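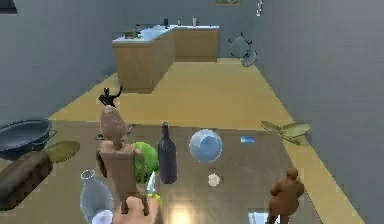
Henrike Kasten
Writer and first mate

Friday, May 20, 2022

We finally made it over to Osora! If you've been reading along you'll remember that we had been looking at it across the channel for the better part of a week, waiting for the wind to make up its mind, and in the end we gave up on sailing there ourselves and took the ferry like sensible people. I should say that I love our boat and I love sailing her, but there is a lot to be said for sitting on somebody else's deck with a paper cup of coffee while somebody else worries about the anchor.

The ferry is called the Pitix and she is small, rusty around the railings and very loved by the people who ride her. You buy your ticket at a window that looks closed (knock on the shutter) and then you stand on the dock with the bread delivery and the schoolteachers going home for the weekend. The crossing was bumpy for the first part, where the channel opens up, and then we came in under the lee of the island and it went flat and green and lovely. I saw a turtle. My husband says it was a coconut. I'm writing this, so it was a turtle.

You land at Flinmont, the only real town, which is built up the side of a hill in a way that must be wonderful for the view and terrible for the knees. The main street runs along the water for a bit, past the fish market and a hardware store where we bought a shackle we had been trying to find on three other islands (of course they had it), and then it turns uphill and becomes mostly stairs. We stopped for breakfast before the stairs. I had fried plantain and eggs and something the lady called "yesterday's bread," which was toasted in butter and so good that I asked for it again.

OK, so the reason for the whole trip was the Teuber salt works. I had read about it in an old cruising guide, just a line or two, saying that visitors were "sometimes received," and that was enough for me. We called ahead from the boat and a very cheerful woman told us to come whenever we liked as long as it was before lunch. There's a minibus from the square in Flinmont that goes out past the airstrip and drops you at the gate. We missed the first one because I was looking at hats.

The salt works sits on the flat south end of the island, which feels like another country after all that steep green. It's dry and white and windy, with low stone walls running off in every direction and the pans laid out between them. Each pan is a slightly different color, depending on how far along the salt is. Some are gray, some almost pink, and the ones that are nearly ready have a skin on top that looks like the first ice on a pond back home. Our guide had worked there since he left school, and he walked us along the walls at a terrific pace, talking over his shoulder, so that whoever was in front got the whole story and the rest of us got it in bits.

What I managed to gather is that the sea comes in through a gate at high tide, gets moved from pan to pan as it thickens, and is raked by hand at the end. Rain is the great enemy. One bad night can turn weeks of work back into seawater, and he told us about an October when it rained so long they all gave up and went fishing. There used to be 300 people raking salt in the season, in his grandfather's day. Now it's a handful, with extra hands from the village when a big harvest comes in.
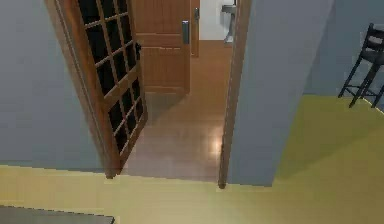

He let us have a go with the rake, and it is so much harder than it looks. The trick is to pull the salt toward you without bringing up the clay underneath, and I brought up quite a lot of clay. He was very nice about it. My husband turned out to be rather good and has been unbearable ever since.

After the pans we went into the drying shed, where the salt is heaped up in great long rows and it's cool and a little dim and your lips taste of it just from breathing. Then the weighing room, with a beautiful old iron scale they still use for the sacks. A full sack weighs 80 pounds, and I watched a man half my size swing one up on his shoulder as if it were a pillow. There's a shop, too, if you can call it that, really a table by the gate with a cash tin. The plain coarse salt is five dollars a bag and there's one with dried lime peel that I am already wishing we'd bought more of. Bring small bills. They couldn't change our twenty, so we bought bags until it came out close enough, and now the chart drawer is full of salt.

A few practical things for anybody thinking of going. There is no shade at all out on the walls, so wear the hat (see, I was right to stop). Closed shoes are better than sandals, as the crystals get in everywhere and they're sharp. The tour itself doesn't have a price, but we left something in the jar and I think most people do. The last ferry back leaves at five and the captain doesn't wait, as a young couple found out while we were all standing at the rail shouting at them to run. They had a rental scooter and each other, so I'm sure they managed fine.

We got back to the boat just as it was getting dark, sunburned and crusty and starving, and had the leftover fish with a big pinch of the lime salt on it. The wind has gone around to the east now, which is what we wanted all week, so we may sail over after all and anchor off the south end for a couple of days. The holding is supposed to be poor near the pans but good farther along, by the old pier. If any of you have stayed there overnight, please leave me a note and tell me how the swell was. I also need to go back for that bread.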